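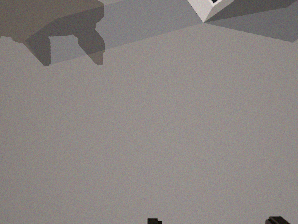
Nillton opens its gripper cell setup guide to every workshop

Sep 12, 2026

Nillton is delighted to release the full setup and maintenance guide for the Guvora cell, the two-fingered gripper arm that has been sorting and placing small parts at our Onbridge site since February. The guide is free to download and covers the cell from the first bolt to the yearly strip-down.

The part we're most excited about is the simulated rehearsal. Before anyone touches the arm, the whole cell is run as a computer model, seen from just behind the fingertips, and the work surface is left bare until the fingers are tracking properly. Only then are parts added. Our technicians ran 551 rehearsal cycles this way before the current fingertips were fitted, and they picked up a small offset in the left finger that would have been a nuisance to chase on the real machine.

Fingertip care gets a chapter of its own. At Onbridge the tips are checked at the start of each shift, wiped with a lint-free cloth and closed on a feeler gauge. If the gap is uneven, the mounting screws are backed off a quarter turn, the fingers are closed gently on the setting block, and the screws are nipped up again in alternating order. Worn pads are swapped as a pair. The cell has now done nearly 4,000 picks on its present pair, and they still grip beautifully!

There's also plenty on the jobs that tend to get put off: greasing the wrist bearing, re-seating the cable where it passes the elbow, cleaning the camera window, and saving a fresh copy of the calibration file before any firmware update. Each job has a torque table where one is needed and a space for the technician's initials.

The guide runs to 162 pages. Its fault-finding section was written with Rweyemamu, the repair workshop that rebuilt our first wrist joint and sent it back with a wonderfully thorough set of notes. Those notes are reprinted in full, including the organised parts layout their fitters use so that shims go back in the order they came out.

The rehearsal model comes in the same download, along with blank service sheets in A4. It will open on an ordinary workshop computer, and the finger width, surface height and closing speed can all be changed to suit another cell.

Corrections and additions are very welcome. Send them to the Nillton service desk with the page number and the serial number of your wrist unit, and they'll be considered for the next revision, due in February.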